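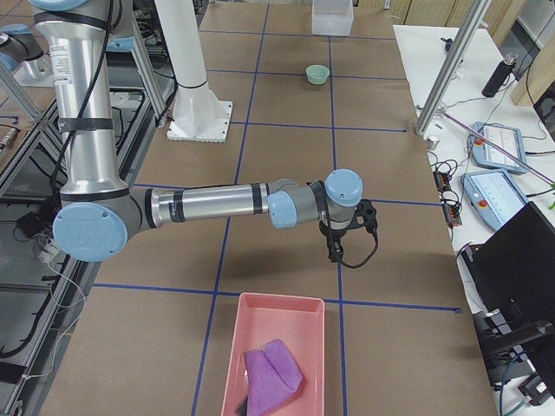
Merilley, 13 October 2018

Virora: skipping and clapping rhymes, version 3

Virora is a collection of 400 playground rhymes, written down as people remember chanting them, with notes on the game that went with each. Skipping rhymes make up most of it, then clapping games, then a lovely jumble of dips and counting-out verses for choosing who is "it". Version 3 adds 90 rhymes from the Ngau side of the river, which I have wanted since the start, and they are wonderful (try the one about the postman's goose, it has a rhythm you will be tapping out all day).

What is in the folder

rhymes.csv holds one rhyme per row. Line breaks inside a rhyme are written as a forward slash with a space either side.
games.csv describes the movements: who turns the rope, when the next child jumps in, which hand goes where.
tunes is a folder of 50 short melodies in ABC notation. Most rhymes are chanted on two notes or none at all, so please don't read anything into a missing tune.
spelling.txt lists the dialect words and how we chose to spell them.

Columns in rhymes.csv

id: stays the same between versions, even if a rhyme is corrected.
first_line: as sung, lower case, no full stop.
text: the whole rhyme.
type: skipping, clapping, dip or other. Ball-bouncing rhymes are under other for now.
place: where the person learned it, which may be a long way from where they live today.
decade: when they learned it. Blank if they weren't sure.
variant_of: the id of a closely related rhyme. I love this column! Follow it from "my mother's in the bakehouse" and you end up with a whole family of rhymes, one of which swaps the bakehouse for a submarine.
writer: initials of whoever wrote it down.

How it was gathered

Gönül Aksoy started the collection with the rhymes she and her sisters knew, then began asking at the Manel library, where people would come in for a newspaper and stay to argue over the second verse of something. Suryani Wattimena did the Ngau interviews and wrote out nearly all the tunes by ear. Loukia Athanasiadis checked the spelling of every dialect word and kept the variants tidy, a huge job done with great patience.

We wrote down what people said, including the bits that make no sense. If two people from the same street gave different words, both are in. We didn't smooth out the rhythm or mend the rhymes.

Things to watch out for

Decades are from memory and can easily be out by one. Merilley is much better covered than anywhere else. A few older rhymes are rude about neighbours, teachers or whole towns; they are kept as told and marked with a y in the unkind column, so you can filter them before using the set with children. Names of real pupils have been replaced with others of the same number of syllables.

Changes since version 2

Added the Ngau rhymes. Merged the two bakehouse entries that turned out to be one. Fixed the accents that went missing in spelling.txt. The column called area is now called place.

Using and adding to it

Share it, sing it, print it, put it in a school play. Please credit the Virora collection and say which version you used. Corrections go to Wulan Lumenta at the Manel library desk, with the id if you have it. New rhymes are very welcome too, half-remembered ones included. We are especially short of clapping games for more than two players, and we would dearly like the ending of rhyme 90.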